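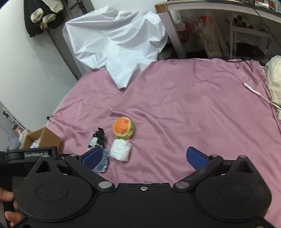

Washing stuffed toys and felt things without spoiling them

27 May 2024 - by Elfriede Sperling
10 comments - 25 shares

We use cookies to remember your settings. Accept - Read more

When my children were small I washed everything at 60 degrees and hoped. One felt rabbit became so small and hard that it could stand alone like a figure of wood. After this I began to write down what I do, and these are the notes, a little cleaned up.

First look at the label, if there is one. Handmade toys have none, so I treat them like wool. Press the toy with your fingers to learn what is inside. Polyester filling springs back and dries well. Cotton wool stays in lumps, and for such a toy I only clean the surface.

Cleaning the surface: one liter of lukewarm water, 2 teaspoons of mild wool detergent. Beat it with a whisk and take only the foam on a soft brush. Brush in the direction of the fur, then wipe with a damp cloth and leave it on a rack. Do not put it on a radiator.

Machine: cold water, wool program, slow spin. Put the toy in a pillowcase and close it with a knot. I used to close it with a safety pin, but the pin opened once and I do not recommend it.

Felt does not like rubbing. If there is a spot, lay the felt on a towel and dab with cold water from the outside of the spot to the middle. White stitching on dark felt is a special problem, because the dark color can run into the thread. Test in a corner with a wet cotton bud for ten minutes.
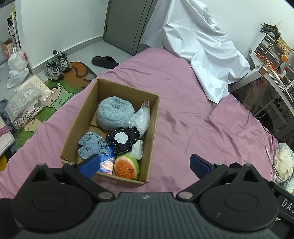
Plush, denim and felt in one box: sort by material before you wash.

Denim with raw edges loses more threads in every wash. You can stop this with a narrow zigzag seam, or with textile glue thinned a little with water. I had good results with the one from Lammers, which cost me less than 10 euros and lasts for years.

For storing, a cardboard box is fine for a dry closet. In the cellar it takes the damp and then the toys smell also - there I use a plastic tub with a lid, and I open it every February to let air in. Lavender bags help a little against moths. Cedar helps me more, but you must sand it again when the smell is gone.

If a toy smells but is not dirty, put it in a bag with 50 grams of baking soda, shake it, leave it overnight and brush it out by the open window.

Next time I write about zippers.

Get new tips by e-mail: enter your address

Contact - Privacy - Back to top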